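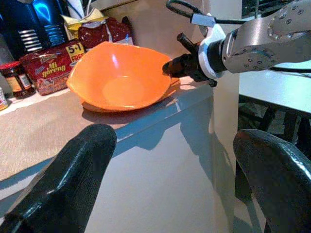
Stellden Household Handling Set

README for release 2

Contents

Stellden is a set of 419 recorded episodes of a two-armed robot doing small household jobs, with a person steering both arms. It was put together to train and test policies that learn from demonstration. The work was done in the Zivdale flat, a furnished unit fitted out with a kitchen counter, cabinets, tables and open shelving.

Each episode is one attempt at one task. An attempt starts with both arms in the home pose and ends when the operator presses the stop pedal. Failed attempts are kept and labelled.

Tasks

There are 9 tasks. The names below are the ones used in the task field.

bowl_to_counter
bowl_from_counter
bowl_handover
packet_upright
jar_shift
shelf_place
shelf_clear
shelf_reach_empty
box_slide

In the bowl tasks, either arm may make the first contact. The operators were told to take the rim, but not which part of it, so the grasp point varies a lot. Groceries were left on the counter during the bowl tasks and moved between blocks of episodes. If your method depends on a clean background, this is the wrong set for it.

shelf_reach_empty has no object in it. The arm enters a shelf compartment, closes the gripper, opens it and backs out. We recorded it after early policies kept striking the side panel on the way in.

Cameras

Every arm carries a wrist camera that looks out past the fingers. Both wrist streams are in every episode, recorded as left_wrist and right_wrist. A fixed overhead stream exists for the kitchen tasks only.

The fingertips take up a good part of the wrist view, and when the gripper is closed they hide whatever is straight ahead at close range.
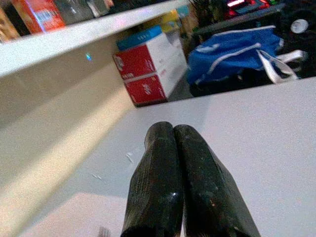 Exposure was left on automatic. Expect it to shift when an arm moves from the counter to the white shelving, and again when it comes back out. We tried locking it and lost most of the detail inside the compartments. Glare is common on the glossy cabinet fronts, and shadows of one arm often show up in the view of the other.

The wrist cameras were not recalibrated between blocks. A calibration file is supplied for each block and should be good enough for most uses. The file for block 4 was made after the block was finished, so treat it with more caution.

Layout of the files

episodes/ holds one folder per episode, numbered from 0001
episodes/NNNN/video/ holds the camera streams
episodes/NNNN/state.csv holds joint positions and gripper opening for both arms
episodes/NNNN/meta.json holds task, block, outcome and operator code
calib/ holds one file per block
splits/ holds the train and test lists

Timestamps in state.csv are in milliseconds from the start of the episode. Video and state were synchronised in the Skestik logger, version 2 or later. If you read the files with the older Skestik reader, the gripper columns come out swapped.

Outcome labels

The outcome field has three values: success, partial and fail. Partial means the object was moved and released but ended up outside the target area. For shelf_reach_empty, any contact with the shelving counts as fail. Labels were set by the operator straight after the attempt and checked by a second person from the video. Where they disagreed, the second label was kept and the field relabelled is set to true.

Splits

The test list has 91 episodes and the training list has the rest. No block appears in both. The split was drawn by block so that the same arrangement of groceries or shelf items would not turn up on both sides.

Known problems

Episodes longer than 400 seconds were stopped by the logger. They have no stop pedal event and are marked truncated.

Fingertip covers were changed partway through the work. Wear and scratches on the fingers therefore differ between blocks, and a model can pick up on this.

The fixed overhead camera was bumped in block 6. The view is shifted slightly from there on.

Items in the background were not controlled. Bags, boxes and furniture beyond the work area move from block to block.

box_slide has far fewer successes than the other tasks. We would not report a result on it alone.

Privacy

Audio was never recorded. Episodes in which a face came into view were removed before numbering.

Changes since release 1

Corrected the units in the gripper opening column, which is now in millimetres throughout.
Added shelf_reach_empty.
Replaced the Schwerdtfeger conversion script with a shorter one that doesn't need the full logger installed.

Release 3 is planned for March and should include the overhead stream for the shelf tasks.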